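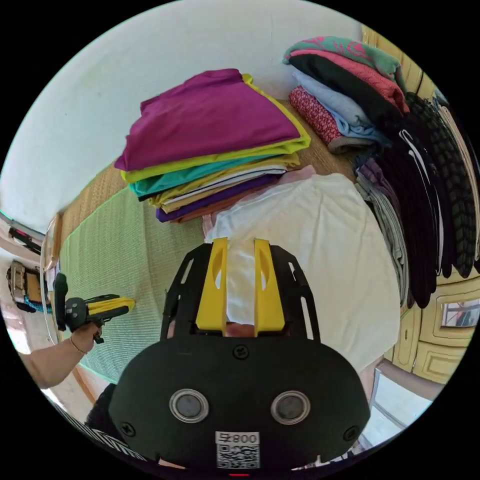
Yellow gripper fingers, with fabric beyond.

Open shelving in small kitchens is oversold. Kohlhase lists 200 cm of wall rail as a replacement for two closed cabinets. It holds less, and everything on it collects grease.
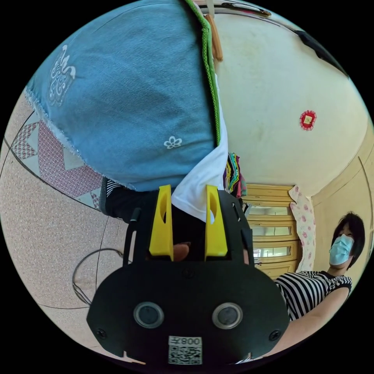
Uwe Weidemann fitted the Limel rail in October and went back to doors after 11 weeks. I would have done the same sooner. A plain cabinet with a good hinge costs more at the start - and needs far less wiping. Keep one short shelf for daily cups and close the rest.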